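Why Does Wood Have Lines in It?

Look at a floorboard, a pencil or the leg of a chair. If it is made of wood, you will probably see thin lines running along it. Some are straight. Some bend and wave. These lines are called grain, and they were made while the tree was alive.

How a tree grows wider

A tree grows in two ways. The tips of its branches and roots get longer, and the trunk gets fatter. The part that makes the trunk fatter is a very thin layer just under the bark. It is called the cambium (say "KAM-bee-um"). The cambium makes new wood on its inner side and new bark on its outer side.

In places with a warm season and a cold season, the tree does not grow at the same speed all year. In spring there is plenty of water, and the tree grows fast. The wood it makes then is usually pale. Later in the summer the tree slows down and makes wood that is harder and often darker. By October many trees have stopped growing wider until the next spring.

One pale band and one dark band together make one year of growth. When a tree is cut across, you can see these bands as circles, one inside the other. They are called growth rings. A tree with 30 rings at the bottom of its trunk is close to 30 years old.

Some trees live where it is warm and wet all year. They may have rings that are very faint, or no clear rings at all.

From rings to lines

If rings are circles, why does a board have lines?

Think of a tree trunk as a stack of paper tubes, each one fitted inside a bigger one. If you cut straight across the tubes, you see circles. If you cut them the long way, from top to bottom, you see stripes. Most boards are cut the long way.

The sawyer (the person who saws logs into boards) can choose where to cut. A board cut through the middle of the log usually has straight lines that sit close together. A board cut nearer the outside slices along the side of the rings. Its lines spread out into wide curves, arches and waves. Quite often you get both kinds on one board.
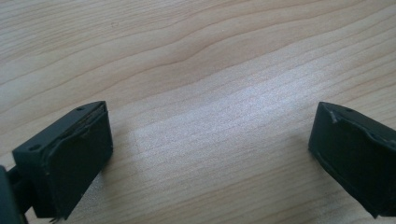

Wood grain on a tabletop. The lines are wavy at the top and straighter and closer together lower down.

Gangadharan Chettiar runs a small sawmill in Grollstead. Before he cuts a log, he looks at both ends of it. "The ends tell me where the middle of the tree is," he says. "It isn't always in the middle of the log. A tree on a steep hill can grow more on one side than the other."

What else changes the pattern?

Branches do. Where a branch joins the trunk, the wood of the trunk grows around it. When the log is cut into boards, the bottom of the branch shows up as a round or oval spot. This is a knot. The lines nearby bend around the knot the way water in a stream bends around a rock.

Weather makes a difference too. In a dry year a tree may grow only a thin ring. In a good year the ring may be much wider. Scientists can match the thick and thin rings in old wood with the rings in other wood from the same area. This helps them work out when an old house or boat was built. The roof beams of the old grain store in Fluvholm were studied this way, and the trees they came from started growing some 700 years ago.

Feeling the grain

Most of the tiny tubes and fibers in wood run up and down the tree. They carry water from the roots and help hold the tree up. In a board, they run in nearly the same direction as the lines.

This matters to people who work with wood. It is easier to split wood along the grain than across it. Sanding along the grain leaves a smoother surface. Sanding across it can leave scratches that show.

Try it: make a grain rubbing

You will need:
A piece of plain, rough wood
Thin white paper
A crayon with the wrapper peeled off
Tape

1. Ask an adult to check the wood for splinters.
2. Tape the paper over the wood so it can't slide.
3. Lay the crayon on its side and rub it gently across the paper.
4. Keep going until the lines show through.

Old, weathered wood works best. The softer pale bands wear away faster than the hard dark ones, so you can often feel the ridges with your fingers. A very smooth or varnished board may not show much.

Words to know

Cambium: the thin layer under the bark where new wood and new bark are made
Grain: the direction and pattern of the fibers in wood
Growth ring: the wood a tree adds in one growing season
Knot: the place in a board where a branch once joined the trunk
Sawyer: a person who saws logs into boards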